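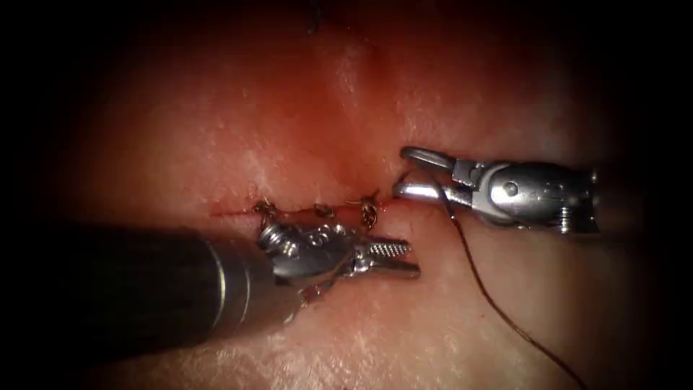 Chaiwat Wongsuwan wrote to us that he has walked along Noltden Pond every summer and still does not understand why the water is brown, and why the shore moves so far between spring and autumn. We receive such questions often, so we put the answers on one page.

Frequently asked questions about Noltden Pond
Last updated June 2025

Why is the water brown?
The color comes from peat. Rain passes through the bog on the north side and takes the color with it, as with tea. The brown color by itself does not mean that the water is polluted.

How was the pond made?
It was a shallow natural hollow in the sand. The owners of the Drotstead farm built a low earth dam at the outlet to keep water for their cranberry fields. The fields were given up long ago, but the dam stayed.

How big is it?
At the normal level the pond covers 476 acres. In a dry year it can shrink to 400 acres, and then you see a wide belt of gray sand on the east side.

What is the Pan?
The Pan is the flat, shallow part at the southern end. At the normal level it is 4 feet deep. Older maps show it as a separate pond, and some people in Sostevar still call it that.

Why does the level go down in December?
The gate at the dam is opened a little each December to make room for the winter rain. It is closed again when the spring growth begins. The exact day depends on the weather, so please do not ask us to promise one.

May I swim or use a boat?
Swimming is allowed at the Sostevar beach only. Canoes and rowboats are allowed on the whole pond, except inside the line of buoys near the dam. Gasoline motors are not permitted.

Are there fish?
Yes, but not many kinds. The water is acid, and mostly yellow perch and pickerel live well in it. Stocking with bass was tried two times, without much result.

Can I build a dock?
If your lot touches the water, you may ask for a permit. The form is number 2306 and you can get it at the town office in Sostevar. Please add a drawing which shows the length of the dock at low water, because many applications come back to the owner for this reason.

Who owns the bottom of the pond?
The town owns it up to the normal water line. Above this line the land belongs to the lot owners, also when it is under water after heavy rain.

Is the road around the pond open in winter?
The west side is open. The road across the dam is closed to cars from the first snow, but you can walk there.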